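Sorting trays: do we need another system?

Every January somebody decides the loose brick problem can be solved with a new system. The one going around this year is the taped grid. You cover a table with brown paper, run blue tape across it in squares, put a plastic tray on top, and every brick is supposed to have a place to be. The Rivholm group swears by it. I have my doubts, and after an afternoon of trying it on our own bins at Grirkilness I have more of them.

Start with the claim that it is quick. The write-up in the Astunthorpe bulletin says 1000 bricks can be sorted this way in an evening. It doesn't say by how many people, or whether they stopped for supper. We had 1116 pieces in the mixed bin and gave up on the grid after 13 squares, mostly because the paper kept lifting where it had been folded.

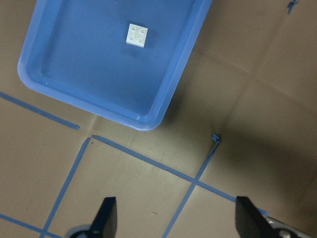
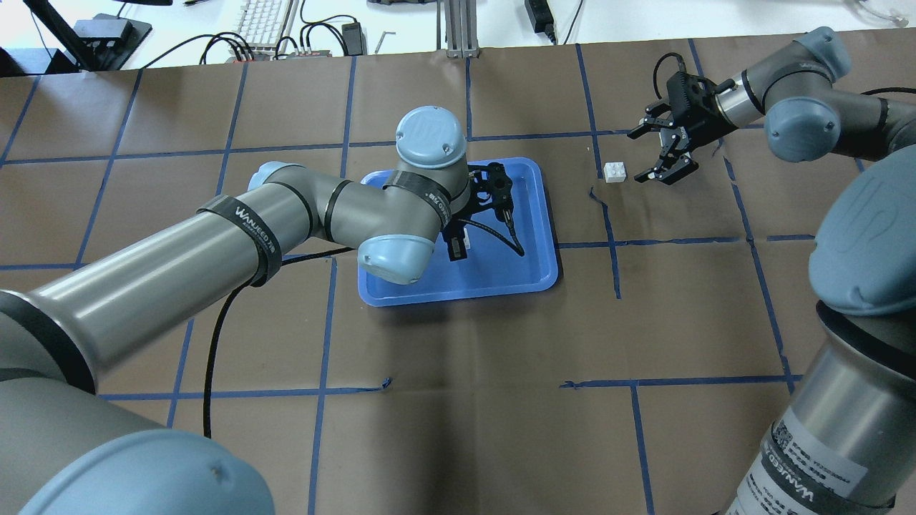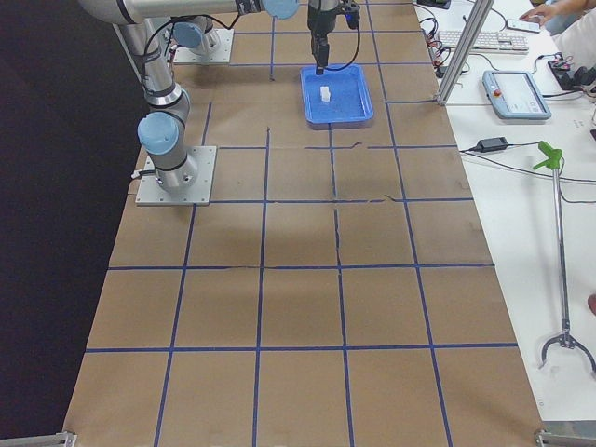
White bricks, blue tray, taped brown paper.

The tray I will defend. A white brick shows up very well against blue, and a raised rim keeps small pieces from wandering off onto the floor. Ours cost 3 dollars and has outlasted two sets of drawer units. If you do nothing else, get a tray in a color you don't build with much.

The tape is another matter. It looks tidy on day one. Straight lines are harder to lay than you'd think, the corners curl, and once the squares fill up you are back to raking through piles, only now the piles have borders. The Owusu method, which we covered a while back, uses old muffin tins and needs no tape at all. I wasn't sold on that one either, but at least you can pick up a muffin tin and carry it to the shelf.

If you have had better luck with a grid, write in and say how many bricks you sorted and how long it took. Please time it with a clock.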